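Kivetti to check supplier records before they reach the ledger

Kivetti, the parts wholesaler based in Drendinow, is to stop accepting new supplier records that have not passed a set of basic checks, after an internal review found the same firms entered several times under different spellings.

The rule comes in at the end of March. From then on, a record with a missing tax number, a bank account already in use elsewhere or an address that cannot be matched will be held back until someone in the buying team has dealt with it. Until now such records went straight through and were tidied up later, if at all.

The review looked at 600 active supplier accounts. It found 113 with at least one fault serious enough to delay a payment or send it to the wrong place. Most were duplicates left over from the takeover of Pandey, whose purchasing files were copied across in one go and never merged. One packaging firm was listed under its old name, its new name and the initials of its parent company, each with different payment terms.

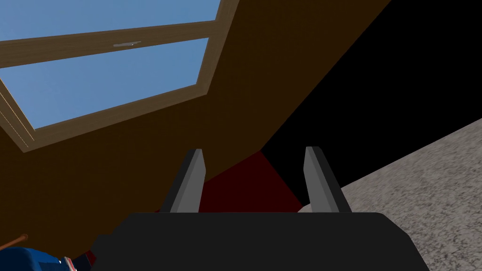
Rorkadex, which supplies the matching software, said that the checks would slow things down at first and that buyers should expect new accounts to take up to 2 working days to open. It said the wait ought to shorten once the older entries had been cleared, and that the software would flag likely duplicates but leave the decision to merge them with staff.

Existing suppliers do not need to reapply. Those with faults on their record will get a letter asking them to confirm their details, and orders already placed will be paid in the usual way while this is going on. Suppliers who have changed bank in the past year are being written to first.

Kivetti has not put a figure on what the errors have cost. The review mentions two payments made twice, both since recovered, and a larger number of late ones — mainly to small firms that had moved premises.

Customer records are not covered by the new rule. The company said it would look at those later in the year, starting with trade accounts at the Drendinow depot, where orders are still keyed in by hand from emailed forms.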